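About Haston Home Appraisal School

Most "about us" pages start with a dream somebody had. Ours starts with a bad course. Neelam Pal paid for an online appraiser prep program, sat through 200 slides read aloud in a flat voice, and failed the state exam anyway. When she asked for help she got an email with a coupon for the same slides. She still has the coupon.

Haston is what she set up with Min-kyu Han after that. We teach people who want to appraise houses for a living, and we teach people who already do it and need their hours. We rent the second floor of a plain office building in Lindlow. There is parking in back, and the elevator is slow.
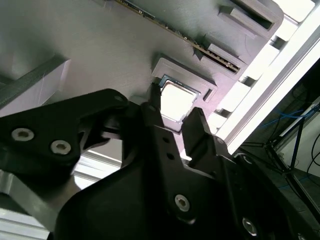
We don't trust a lot of what gets said in our own trade, so let's get some of it out of the way. You will read that appraising is a recession-proof career. It isn't. When rates go up, refinance work dries up, and new appraisers feel it first. You will read that you can be earning top fees within months of signing up. Maybe somebody has. Most trainees we know spent a long time looking for a supervisor who would take them on, and then more time doing the dull part of the job for a small cut. If a school's sales page skips that, ask them why.

You will also hear that software is going to wipe out the appraiser by next December. We've been hearing some version of this for years, usually from people selling software. Automated values do fine on a street of matching houses. They do a lot worse on a farmhouse with two additions and a basement that smells like a pond. We teach students how these tools get to a number and where they go wrong, and we leave the predictions to others.

What you get here

The full prep course runs 9 weeks, evenings. Classes are small, and we mean it: the room won't hold a crowd and we have no plans for a bigger one. Dae-han Cha teaches measuring and sketching. He will make you measure the same split-level until your square footage comes out right. Lizeth Castaño teaches report writing and takes a red pen to the words "average," "typical" and "good" wherever she finds them with nothing behind them. Kaede Uchida runs the comparable sales sessions and picks the ugly cases on purpose.

You can retake any single unit once without paying again. After that there's a fee, and it's printed on the enrollment form in the same size type as everything else.

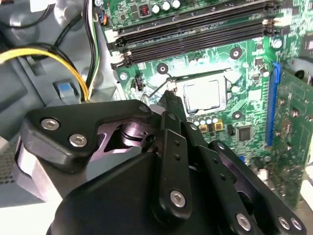
Inside an open desktop computer case, with the green motherboard in view.

What we don't do

We don't post a pass rate. People ask, and some are annoyed when we won't give one. The trouble is that schools count in different ways. Some leave out anyone who dropped the course, some count only first tries, and some seem to count whoever wrote back. Until everybody counts the same way, we don't see what our number would tell you. Sit in on a class and judge the teaching.

We don't promise you a supervisor either. We keep a list of appraisers who have taken on our students before, and we'll share it. Whether they have room is up to them.

We don't have "partners." Ongart and Celtar have both asked us to put their logos on this page in return for a discount on their form-filling programs. We use one of them in class and think it's okay.

Visiting

Call first, since the front desk is empty during class. Guests can sit in on any evening session for free, and nobody will phone you afterward to close a sale. Bring a calculator if you want to follow along.

Page last updated 10/18/19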